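About us

Hi! I'm one of the two coaches of the Pimell Robot Club, and I get to write this page because I lost the coin toss. We're an after-school club at Niskanen Middle School, and this year our big student project is Tirkon, a robot arm that's learning chores around the house. The kids picked feeding time as chore number one (they all have pets, or want one badly), so we've been practicing with a scoop, some kibble and a bowl ever since — and sweeping up a lot.

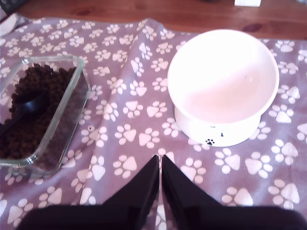 We've logged 1,494 practice tries so far and we'd love to hit 3,000 before the Custarow Challenge in June. Students do the wiring, the code and most of the arguing. I mostly hold the flashlight. You don't need any experience to join, just come by the shop after last bell and bring a snack!

Recent posts
Why our arm kept dropping spoons
Custarow rules, the short version
We need more zip ties

Comments
My daughter talks about Tirkon at every dinner now. Thank you!
Do you take sixth graders?
Yes we do — grab a form at the front office.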